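# Metix Budget Desk

Budget tracking software for city and regional finance offices. Published by Urkden.

Metix keeps a public budget in one place from the first draft to the final vote. Each department enters its own spending requests, and the finance office sees the effect on the deficit right away. When a line changes, the old figure stays on record with the name of the person who changed it.
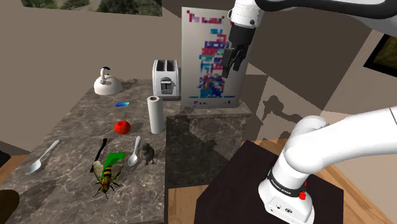 **Oanh Tôn**
Product manager, Metix

The current release adds a debt limit check. You enter the borrowing limit your office works under, as a dollar amount or as a share of revenue, and Metix flags any draft that goes over it. The check runs on the current year and the two years after it. A draft that fails can still be saved and shared, but it can't be marked final until someone with sign-off rights enters a note.

**What's included**

- Draft comparison, up to 20 drafts side by side
- Revenue forecasts with low, middle and high cases
- Bond and loan schedules, with interest split out by year
- 39 report layouts, including a one-page summary for council members
- Export to spreadsheet and PDF

**Limits**

The standard license covers 200 user accounts. Read-only accounts for auditors don't count toward that number. Metix does not handle payroll or tax billing. It reads totals from those systems through a nightly import, which has to be set up once by your own IT staff.
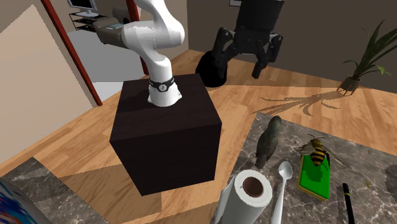
Henok Yilma wrote to us that the debt check caught a loan entered twice in the Wunoston draft, but that he would like the warning to show the loan number and not just the total. The loan number will be part of the warning in the May update.

**Setup and training**

Setup takes nearly 2 weeks for an office with clean records from prior years. Older budgets can be loaded from spreadsheets if the account codes match. Training is online, in two sessions, and recordings stay available to all account holders.

**Ordering**

Licenses are sold by the year. Ask for a quote through the contact form and include the number of departments, your fiscal year start and the name of your accounting system.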